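Vorholm College students release simulated two-arm table task for school robotics clubs

The robotics club at Vorholm College has released Nidley, a set of simulated tabletop exercises for two robot arms, written by students over two terms. It is free for schools and clubs to use and includes 126 starting layouts, a scoring script and a printed guide for supervisors.

Each layout puts two arms with multi-fingered hands at a table. In the first group of exercises, an item of food has to be moved from one plate to another without being dropped or pushed over the rim. Later groups require one hand to pass the item to the other. Students write the control program, run it against a chosen layout and receive a log of joint positions, contact events and time taken.
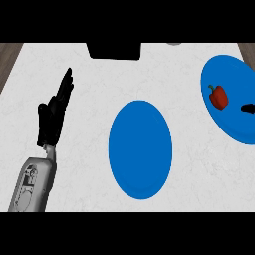

Plate positions are drawn at random within limits set by the supervisor. The club fixed these limits after early trials in which a plate could be placed beyond the reach of both arms. Layouts that fail a reach check are now rejected before the run starts. Friction, item mass and finger closing speed can be changed in a settings file.

During development the club recorded 659 complete runs. Of these, 559 ended with the item on the correct plate. The remaining runs were sorted by cause, and the logs are supplied with the release so that other groups can replay them. The most common fault was a grasp started before the wrist had stopped moving.

"We wanted the failed runs in the download as well," said Samina Hayat, who led the student team. "A new member can open one, find the time step where the grasp goes wrong and change a single value. Most of our own learning was done that way."

Mohsin Ghauri, who teaches computing at the college and supervises the club, said the work had been planned to fit ordinary classroom machines. "The exercises run without a graphics card if the display is switched off. The display is slower, but it is usable on the laptops we have."

Nidley will be used in the club's open contest in June. Teams of up to 5 students will be given layouts they have not seen before and will submit one program for all of them. Entries are scored on completed transfers first and time second.

The files and supervisor guide are available from the club's page on the college website. Schools wishing to enter the contest should contact the computing office at Vorholm College.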